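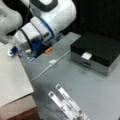
Sourdough starter went gray on top, toss it or not?

posier_kitchen
So I fed mine Wednesday night, stuck it in the back of the fridge, and forgot it through most of February. Pulled it out this morning and there's a gray liquid sitting on top and it smells like nail polish remover. Do I pour that off and start feeding again or is it done for? I've had this thing 4 years and I'd be pretty bummed.

galanis14
Pour it off and feed it! That's hooch, it just means it's hungry. Mine gets like that every time we go visit my in-laws. Give it two or three feedings on the counter and it'll be fine. The smell goes away too.

Reshma Joubert
I stir mine back in. More tang. If you pour it off you're also changing how wet the starter is, so the next feeding comes out stiffer than you expect. Anyway gray is fine, pink or orange streaks are not. Fuzz is not. If you see any of that, throw the whole thing out and boil the jar.

posier_kitchen
No pink, no fuzz, just gray and stinky. What ratio should I feed it at? I normally do equal parts by weight.

eduardo_b
Equal parts is too little food for one that's been starved that long. Keep a spoonful, dump the rest, and go 1 part starter to 4 flour and 4 water. Use some rye if you've got it. I know people hate throwing it out but you don't want to be carrying a pint of acid around.

galanis14
Gotta disagree with Eduardo here. I've always done equal parts, even after a long nap, and it comes back in a couple of days. Going that thin on a weak starter can set it back. And dumping nearly all of it is a waste, make crackers or something.

eduardo_b
Crackers out of month-old fridge starter that smells like a nail salon? You first lol

galanis14
They were good!! Lots of salt and sesame seeds, 14 minutes in a hot oven.

Reshma Joubert
You could split it and try both, it's only flour. Also what's your kitchen like right now? Mine is freezing in winter and everything takes twice as long, so don't give up on it after one day.

posier_kitchen
OK I split it. Jar one got the Eduardo treatment with rye, jar two is equal parts with plain bread flour. They're both on top of the fridge. The crackers are going to have to wait, my husband read this over my shoulder and said absolutely not.

tramance
Following, mine looks the same. How many hours before you expect bubbles?

eduardo_b
9 if it's warm up there. Could be overnight.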